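Can It Clear the Desk Yet?

Opinion, by Xiuying Tang

I get asked the same thing whenever people learn that I write about automation: when can I buy a machine that picks up after my kids? My answer has been "not yet" for as long as I've been asked. I'd like to spend this column on why it's still the answer, and on what I would want to see before I changed it.

Start with how people picture the problem. They think a chore is hard for a machine if it's hard for a person. Lifting a sofa is hard, folding a napkin is easy, picking up paper cups is so easy you do it while talking on the phone. By that way of thinking the cups should have been solved years ago.

They haven't been, at least not to the standard a household would accept. A paper cup standing upright on a bare table is a fair target, and plenty of machines can take it. A cup lying on its side next to four others is a different job. It can roll. It can be pinned by its neighbor. Squeeze it the way you would squeeze a mug and the wall folds in. Go for the rim at a slightly wrong angle and you push it away.

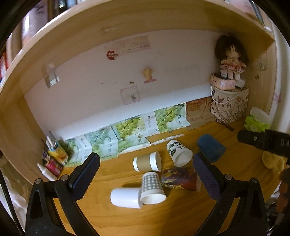
People also forget how much of a chore is knowing what to leave alone. A child's desk has dolls on it, and pens, and boxes with things balanced on top. The job is the cups. Everything else stays where the owner put it. A person gets this without being told, and if they aren't sure, they ask. A machine that clears every cup and also knocks the doll off its perch has made work for somebody, and after the second time it will be unplugged.

I spent part of the spring reading what companies say about this. Satbridge sells to small workshops and is fairly sober. Its sales sheet for a bench-clearing arm lists the parts it will handle, the lighting it wants, and how the bench should be laid out. Read the list closely and you see that the shop has to do a fair amount of tidying before the tidying machine can start. I don't hold that against them. A shop floor can be arranged around a machine, and shops have been doing that for generations. You put down tape, you buy trays, you tell the new hire not to leave a coffee there.

Drikero is aiming at the home, and its claims are bigger. The company says its machine completed a table-clearing task in 90 out of 100 tries. That sounds good until you think about dinner. If I clear a table every night, a miss on one night in ten means 3 bad nights a month, and I don't know ahead of time which ones. I can't go out and leave it running. If I have to stand there watching, I may as well pick up the cups.

Comberg went the other way and rents its machine with a person on the line who can take over when it gets stuck. The monthly fee is $129. I think this is the most realistic offer of the lot, and I also think most families will say no to it. You are letting a stranger look at your kitchen so that you don't have to stack cups.

My view on the learning side is more hopeful than it was. The useful change has been in where the training material comes from. For a long time a gripper was taught on clean tables with the same few objects. Now people carry the gripper by hand through ordinary rooms and do ordinary chores with it, and the machine learns from that. Real desks, with real junk along the back. Cups in different prints and thicknesses, some paper and some plastic, one half on top of another. It's slow, dull work and there isn't a shortcut I know of.

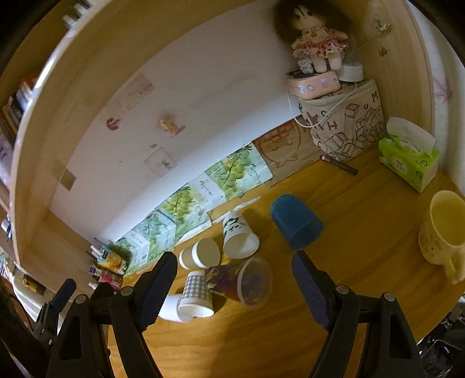
COMBERG TEST KITCHEN, March

I watched the rental machine clear a counter here for 2 hours. Qian, the small software firm that supplies its grasp planning, had an engineer in the room, and she was frank about what it can't do. Clear plastic gives it trouble. Nested cups give it trouble, because it wants to treat two as one. Anything with a handle it does well, and it was good with bowls.

It was also slow. I timed one cup from the first movement of the arm to the drop in the bin, and I could have done the whole counter in that time. Speed doesn't bother me much. A dishwasher is slow too, and I love mine. I can close the door on it and go to bed.

So that is the test I'd propose. Leave the machine alone with a messy desk and go out for groceries. When you come back the cups are stacked, the pens and dolls are where they were, and nothing is on the floor. Do that every day for a month in a house the company has never visited. I don't need it to be quick and I don't need it to talk to me.

The shop-floor version will get there first, and for some narrow jobs it already has. If you run a bench where the same parts come through all day, go ahead and get a quote. If you have two kids and a desk covered in cups, keep the trash bag handy and ask me again next year.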